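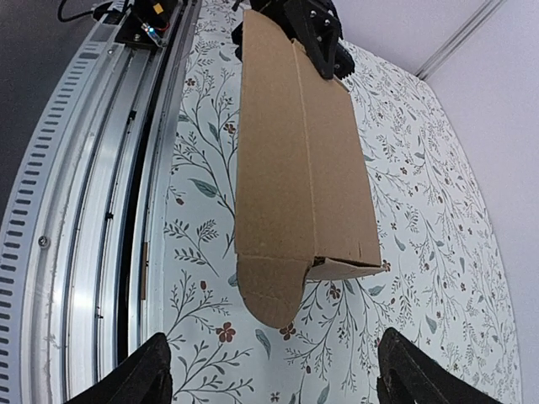
*Flattened box on the bench, one finger on the far corner.*

**1/** Thread on setup rules for gripper cells that handle cardboard. These are the working rules for the Vorkent bench. They are house rules and don't replace your safety standard or your risk assessment.

**2/** Scope: two-finger grippers, wrist camera, empty corrugated stock, printed table cover. If you handle filled cartons, stop reading and go look at your payload limits first.

**3/** Rule one is to write down the state of the part before the run. "Box" is not a state. Our log sheet allows four: flat, part-folded, upright, loose sheet. An operator who can't pick one of the four doesn't start the run.

**4/** Grip force gets set per state. Corrugated crushes across the flutes well before a finger slips on it. We had one force value for everything until November, and the scrap bin showed it. Mivevel keeps a single value and accepts the dents. I wouldn't.

**5/** Upright stock gets held from the sides, low, with the fold left free. A dent on a fold line weakens it and the next fold goes wherever it likes. Check the top edge before you reuse a piece. 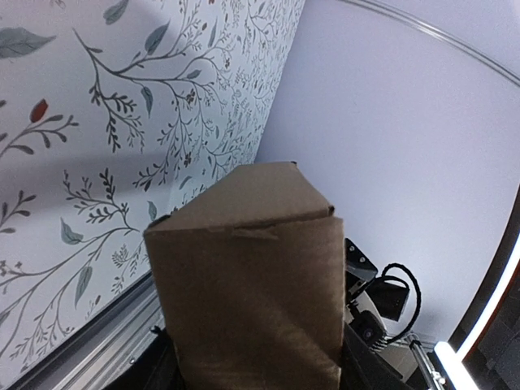

## Surfaces and cameras

**6/** Patterned covers are allowed on our bench, with a condition: the same cover stays on for the whole batch. Change the cover, start a new batch number. Mixing covers inside a batch cost us 2000 cycles of data that had to be relabeled by hand.

**7/** Check for shadows at the working height with the gripper in position. A dark patch next to a flap reads as a gap to a lot of edge detectors. Ours included, until we retrained.
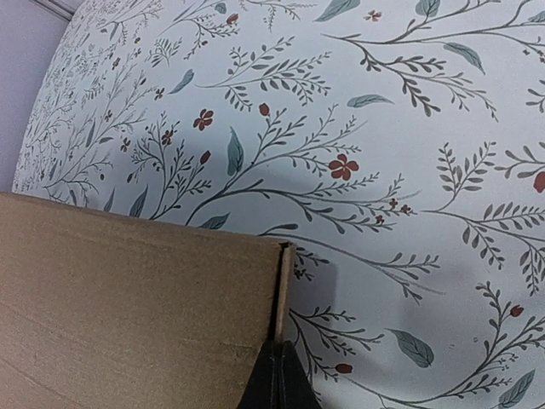

**8/** The threshold we settled on: if the detector reports a flap edge in fewer than 20 consecutive frames, the arm holds position and does not close. Frerichs wanted that lower for speed. We tested lower and went back.

**9/** Lens wipe at the start of every shift, logged with a time. Cardboard dust builds up slowly and you won't see it in a single image. Compare against Monday's reference shot.

**10/** Loose sheets: approach from above, fingers closed, and stop short of the surface. Open only after the height check passes. Fingers that open on the way down catch a lifted corner and drag the sheet. 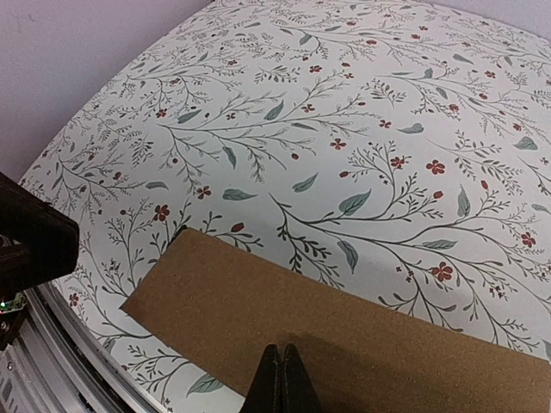
**11/** The height check is the step people ask to skip. It stays. Any change to it goes through a written request with the old value, the new value and a test run of 20 picks attached.

**12/** Open item: cable routing near the rails. The Ernero guide says to re-inspect every 2000 cycles. We do it weekly and log it on the same sheet as the lens wipe. Will post the revised sheet when the wording is settled.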